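Nimano club log, March 2025

We meet on the upper floor in Pronevthorpe and have been at the cloth folding task since December. The rule for the student round is simple: one policy, one cloth, up to 168 demonstrations per team. We have 9 left. I spent most of them badly, on grasps that all start from the same corner.

Ignacio Calloway rewrote the sync script this week. Timestamps from the left and right grippers used to drift by 2 frames over a long take. The new version resamples both streams before the export, and the export itself runs in 452 seconds on my laptop. I would like it lower.

Next job is the marker calibration, then a fresh train/test split. 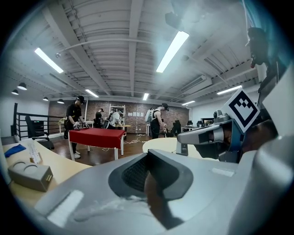
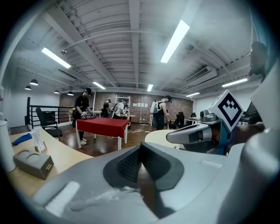
Ivana Valdebenito wrote back that resampling only hides the drift, and that we should fix the clock source before recording the last takes.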